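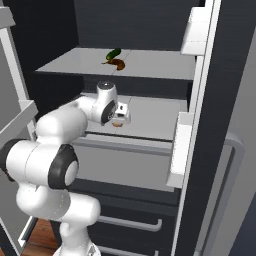
The Foltley arm at the middle shelf, from the Prondard demonstration.

Print this story | E-mail this story

THE SHELF TEST

Kedir Bogale had been asked to say yes or no by the end of the afternoon, and he had already decided on no before the salesman got his laptop open.

"It's a simulation," he said.

"It's a validated simulation," said Ihor Dmytriv.

"Validated by who?"

"By us."

Kedir wrote that down. He had a yellow pad with a line drawn down the middle, one side for what the salesman told him and one side for what he thought of it, and the second side was filling up faster.

The product was called Foltley. It was an arm on a base that stood in front of a refrigerator and took things out for people who had trouble taking them out themselves. Prondard made it and Ihor sold it, and Remis House, where Kedir ran the kitchens and most of whatever broke, was supposed to want it. Remis had 89 residents, most of them past the age when you could bend down to a crisper drawer and be sure of getting back up. The director had seen a brochure at a conference in January. She had come home with a tote bag and an idea.

On the screen the arm was leaning into a refrigerator that had never held a leftover. It was a very nice refrigerator. There was a cucumber on the upper shelf, and beside it a brown thing that Kedir took for a sausage and Ihor said was probably a croissant.

"Probably?" said Kedir.

"It comes from a library of food models. I didn't pick it."

"Does the arm know?"

"The arm knows it's an item."

Kedir wrote that down too.

The gripper was over the middle shelf, above a flat little oval of something, bread or a cookie. Ihor stopped the picture there. He said he liked to stop it there because people could see how well the hand lined up.

"So pick it up," said Kedir.

"I'm sorry?"

"Run it. Let's see it pick the thing up."

Ihor ran it. The hand came down, closed, and lifted the oval off the shelf as neatly as a man taking a card from a deck. Then it backed out past the door and stopped.

"Again," said Kedir.

It did it again. Kedir got up, went to the hall, and came back with a slice of rye on a saucer with plastic wrap over it, the wrap pulled tight and bunched underneath the way Mrs. Pasichnyk did it. Mrs. Pasichnyk wrapped everything. She had once wrapped a single boiled potato and put her room number on it in ballpoint pen. He set the saucer down next to the laptop.

"That's what's in ours," he said. "Where's the button for that?"

Ihor looked at the saucer for a while. He was younger than Kedir had expected from the phone, with a good jacket that he hadn't taken off though the office was warm. "Packaging is on the roadmap," he said.

"What about the saucer?"

"Dishes are on the roadmap."

"And if there's nine of these, and hers is at the back?"

"Clutter," said Ihor, and then he stopped and rubbed his eye with one knuckle. "Clutter is also on the roadmap."

A cart went by in the corridor, the one with the bad wheel. Both of them waited for it to pass.

"Who opens the door?" said Kedir.

"Of the refrigerator? In this package, the user opens the door."

"My users can't open the door. That's the whole trouble with my users. The shelf they can sort of manage. It's the seal on the door, it's like pulling a boot out of mud. I've got people who can't get that door open, and you've brought me something that starts after it's open."

"There is a door package."

"How much is the door package?"

Ihor told him. Kedir put it on the left side of the pad and left the right side blank, out of manners.

They went through the rest of it. The lease ran 40 months. The arm would learn the kitchen, Ihor said, and Kedir asked what happened when the kitchen got moved around, and Ihor said it would learn it again, and Kedir asked who would be standing there while it learned, and it came out that this would be Kedir. There was a service line. There was a training day with lunch included. The brochure said the arm had completed more than nine thousand retrievals, and Kedir asked how many of those were in a refrigerator you could plug into a wall.

Ihor didn't answer right away. He turned the laptop a few inches so that it faced neither of them.

"In a real one I've seen it do bread," he said. "Bread and an apple. It was good with the apple."

"Did it drop any?"

"It dropped some bread."

"Well, I drop bread," said Kedir.

It was the first thing all afternoon he had said in the thing's favor and he was annoyed at himself. He looked at the screen sideways. The arm had gone back to where it began, with its hand held out flat over the shelf, and he had to admit there was something patient about it. It didn't look put upon. The night aides looked put upon at two in the morning when somebody rang for pudding, and you couldn't blame them, and the somebody could always tell, and the next night would lie there hungry and not ring. He knew of at least one who did that. He had found crackers in her pillowcase.

"Who buys these?" he asked.

"So far? Places that want to have one."

"And are they happy?"

"They send us pictures of it with a hat on," said Ihor.

Kedir laughed, which he had not planned on. Ihor took off the jacket then and hung it on the chair. He said his grandfather had lived in a place something like Remis, with a smaller kitchen. He said it and then seemed to want it back, as if he'd been caught using it to sell, and he reached out and squared the saucer against the edge of the desk.

"If it was him," said Kedir. "Would you put this in?"

"I'd wait for the door."

"And the plastic wrap."

"And the wrap, yes."

Kedir tore the sheet off the pad and folded it along the line. He would have to go upstairs with it. The director would say he was against everything, and she would bring up the dishwasher, and he had been wrong about the dishwasher. He thought about what he could tell her that wasn't just no. He could tell her to ask again when it could get a potato out from behind a pitcher of juice. He could tell her that for the price of the door package he could hire somebody for the nights, part time, and change the seals on all the refrigerators besides.

"Leave me the file," he said.

"The contract?"

"The cucumber one. I want to show her how clean it is in there."

Ihor copied it onto a stick for him. Then he asked if anyone was going to eat the rye, and Kedir said it belonged to Mrs. Pasichnyk and he had better get it back before supper. He carried it down the hall himself. At the refrigerator he had the saucer in one hand and the pad under his arm, and he had to pull twice before the door gave.

Last updated: 8 Jun 2020

Contact | Copyright | Back to top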